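Bathroom mirrors - gallery and notes

Reference page for the cleaning round, Nanport flats. Last revised April.

This page covers wall-mounted mirrors above sinks. It sits between the page on taps and wastes and the page on shower screens. The method is the same for every flat in the Nanport building, apart from the two with lit mirrors, which are covered on the Dorkis sheet. Captions are short. The full method is in the cleaning book under Glass.

Before starting

Clear the sink edge and move toothbrushes, soap and cups to a tray on the floor. Close the plug so that nothing small goes down the waste. Switch off any shaver light and let it cool. If the room has been used for a shower, open the door and leave the fan running until the glass has cleared by itself. Mist on the glass dilutes the cleaner and makes it run into the lower edge.

Mix is one capful of Valdovinos glass liquid in 400 ml of cold water. Hot water dries too fast and leaves bands. Label the bottle with the flat number and tip out what remains at the end of the day.

Cloths: one damp, one dry, both flat weave. Fluffy cloths go in the floor bucket and stay there.

At the mirror

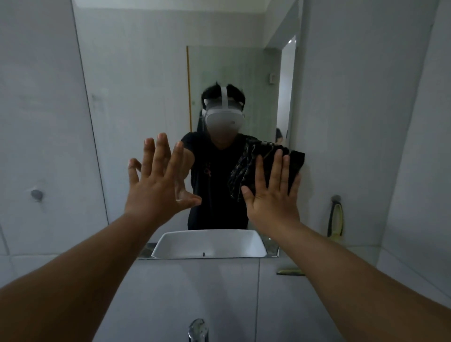 Both hands up at the glass, fingers spread, with a dark patterned cloth over the shoulder.

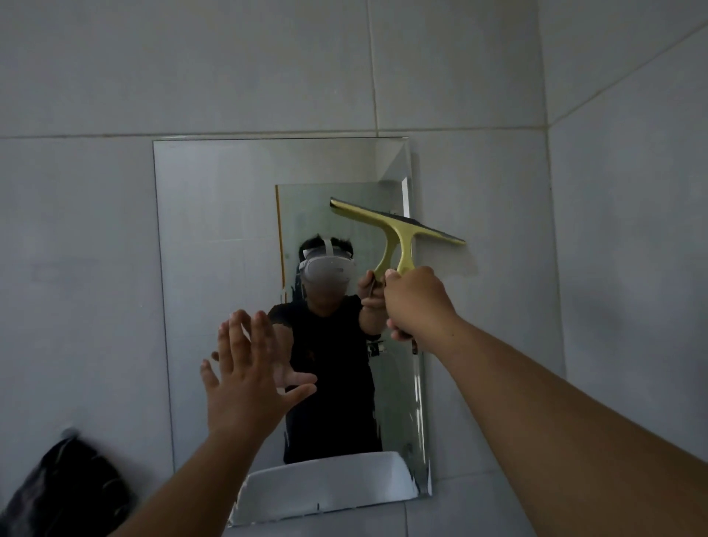
Gold-coloured squeegee with a dark blade, held at a slight angle across the upper right of the mirror. Streaks and small white marks on the lower right of the glass.

Order of work

Spray from the top, 4 passes, holding the bottle a hand's length off. Wipe once with the damp cloth to lift toothpaste and hair product. Dried toothpaste needs a second wetting and a short wait. Do not scrape it with a nail or a blade.

Spray again lightly and draw the squeegee across from one side to the other, starting at the top. Each stroke should overlap the one before by a third of the blade. Wipe the rubber on the dry cloth between strokes. Where the blade runs over on to the tiles, dry the tile as well or the drip will find its way back.

Finish the lower edge by hand. Water collects there, and on older mirrors it gets behind the silvering and shows later as black spots. Fold the dry cloth to a point for the corners. On bevelled glass, run the cloth along the bevel separately - a straight blade bridges it and leaves a line of water.

Check from the side with the room light on. Looking straight on hides most smears.

Tools and spares

Squeegee rubbers are changed after 6 weeks, or sooner if there is a nick. A nick leaves a thin wet line in the same place on every stroke. Replacement rubber is Trirunik part 708, cut to length with a sharp knife. Turn the rubber over once before throwing it out, as both edges can be used.

Store squeegees hanging, blade clear of the wall. Left standing in a bucket the rubber takes a bend, and the end third stops touching the glass.

Cloths are washed at 60 without softener. Softener stays in the weave and smears.

Next page: shower screens and rails.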